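3. 研究区域与数据

3.1 研究区域

本研究选择Plinden高地作为案例地区。该地区以丘陵牧场为主,聚落分散,冬季较长,旅游住宿的主要形式是由农舍改造而成的自助式度假屋。与湖滨地区的大型酒店不同,这里的度假屋多数由家庭经营,客人自己做饭、自己生火,平均停留时间也比较长。图1为配图。

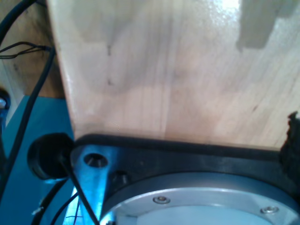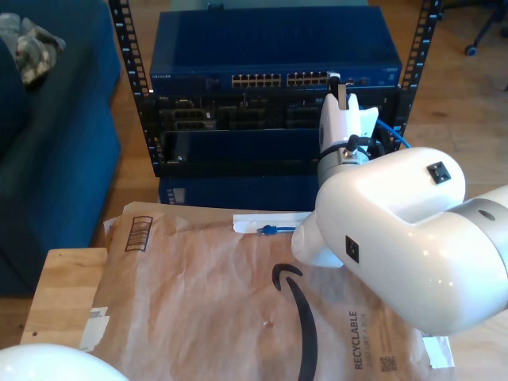
图1 浅色木板表面(上);白色机械臂与黑色开放式机架(下)

案例地区内有两个主要的接待村落,即Panddale和Contreras。Panddale位于谷地,交通条件较好,度假屋的密度较高;Contreras位于北侧山坡,到最近的商店需要开车,因此经营者往往在客人到达之前准备食品和木柴。我们认为,这种位置上的差别对经营者怎样描述“安静”有一定的影响,这一点将在第4节中讨论。

3.2 数据来源

本文使用的文本数据来自区域性预订平台Rekumero。采集的截止日期为2022-03-13。对于每一处度假屋,我们收集了经营者撰写的介绍文字和住客留下的评论。介绍文字反映经营者希望表达的形象,评论反映住客实际注意到的内容,两者不应混合在一起分析,所以本文建立了两个独立的语料库。

初始数据包含900条住客评论。删除重复的评论、只有评分而没有文字的评论,以及与住宿无关的评论以后,得到有效评论746条。字数少于20字的评论也在这一步中删除,这类评论通常只有“很好”“下次再来”等表达,难以进行编码。

需要说明的是,部分度假屋在10月以后停止营业,它们的评论集中在夏季。如果直接比较全部评论,冬季的主题(例如炉火、积雪、道路)可能被低估。因此,在比较两个村落时,我们按照入住季节分别进行统计,不使用全年合计的结果。

3.3 编码方法

编码工作由两名编码员独立完成。编码的基本单位是句子。一个句子可以同时属于多个类别,例如“晚上坐在炉子旁边,听不到任何汽车的声音”既属于“取暖”,也属于“安静”。编码类别在预编码阶段确定,包括景观、取暖、饮食、床品、安静、步行路线和经营者的接待。

在预编码阶段,两名编码员对“安静”的理解出现了分歧。一名编码员只标注直接提到声音的句子,另一名编码员把“看不到其他房子”一类的句子也标注在内。经过讨论,我们把后者单独列为“隔离感”。这个决定使类别的数量增加,但是也使后面的解释比较清楚。其他分歧较小,均通过逐句讨论解决。

对于经营者的介绍文字,我们还记录了各个主题出现的先后顺序。在旅游营销的文本中,排在开头的内容通常是经营者认为最有吸引力的内容。初步阅读表明,Panddale的介绍文字多从步行路线开始,而Contreras的介绍文字多从房屋内部开始,特别是厨房和炉灶。

3.4 数据的局限

本文的数据只来自一个平台,没有包括通过电话或者熟人介绍而预订的住客。根据我们与经营者的交谈,回头客较多采用后一种方式,他们的意见在语料中可能代表不足。另外,评论是公开的,住客在写作时可能考虑到经营者会阅读,语气因此偏于礼貌。对负面内容的频次,应当谨慎地理解。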